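# How does a washing machine get your socks clean?

Have you ever sat on the laundry floor and watched the washing go round? Lots of kids do (and quite a few grown-ups, if they think they're alone). Round and round it goes, a sleeve here, a sock there, a bit of foam sliding down the glass, and then it stops, has a little think, and goes back the other way. It looks like the machine can't make up its mind! But there's a good reason for all that turning, and once you know it you'll never look at your muddy footy shorts in quite the same way.

## First, what is dirt?

Dirt on clothes comes in a few kinds. Some of it is just dust and sand, and plain water can carry that away. Some of it is sticky stuff like jam or juice, and water is pretty good at that too, if you give it time. The hard one is grease - butter, sunscreen, sausage fat, and the oil that comes off your own skin all day long without you noticing. Water and oil don't like to mix. You can see this for yourself if you put a spoonful of cooking oil in a glass of water (ask first!) and watch it float on top in a shiny golden puddle.

So we need a helper, and the helper is detergent. Detergent is made of teeny tiny bits called molecules, and each one has 2 ends. One end loves water. The other end can't stand water but loves grease. The grease-loving ends all poke themselves into a blob of butter, the water-loving ends stick out, and when the water moves, the blob gets tugged off your shirt and floats away. Clever, isn't it?

## Why all the tumbling?

In the old days people rubbed their clothes on a board or bashed them on a rock by the river, which was hard work and very tough on the arms. A front loader does the rubbing for you. The big metal tub that turns is called the drum, and along its inside there are usually some raised ridges. They catch the wet clothes and carry them up one side until - flop! - down they fall into the water again. Every flop squeezes soapy water through the cloth. Turning one way and then the other stops everything from twisting into one enormous knot, though I must say my pyjama legs still manage it.

## What are the little holes for?

When I visit schools this is the question I get more than any other, and a girl named Bukola Bassey once asked it before I'd even put my bag down. The drum sits inside a second tub that you can't see, and that outer tub is the one that holds the water. The holes let water get in to the clothes and out again, but they're much too small for a sock to squeeze through.

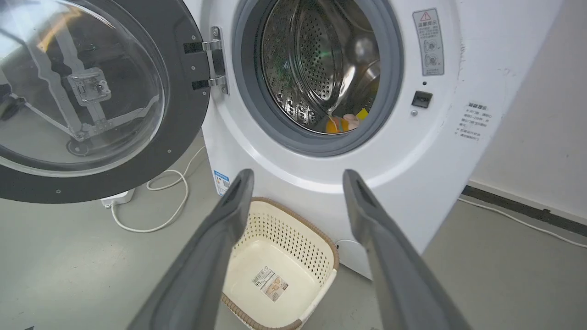
The spin at the end is where the holes do their best work. The drum whizzes so fast that everything inside gets pushed hard against the wall, a bit like when you swing around a corner in the back seat and feel yourself lean. Clothes can't go through the wall but water can, so out it flies. Look past the open door and you'll see the holes all over the shiny steel, with a few bright bits of orange, pink and yellow down at the bottom. The dark grey rubber ring around the opening is called a gasket, and it presses up against the door to keep the water in the machine and off your floor.

## Something to try at home

Find an old plastic tub, and ask a grown-up to poke some holes in the sides. Put a wet face washer inside, pop the lid on, take it outside and shake it as hard as you can. Then wring the face washer out over a bowl and see how much water is left. Try it again with a tub that has no holes. Which face washer came out wetter?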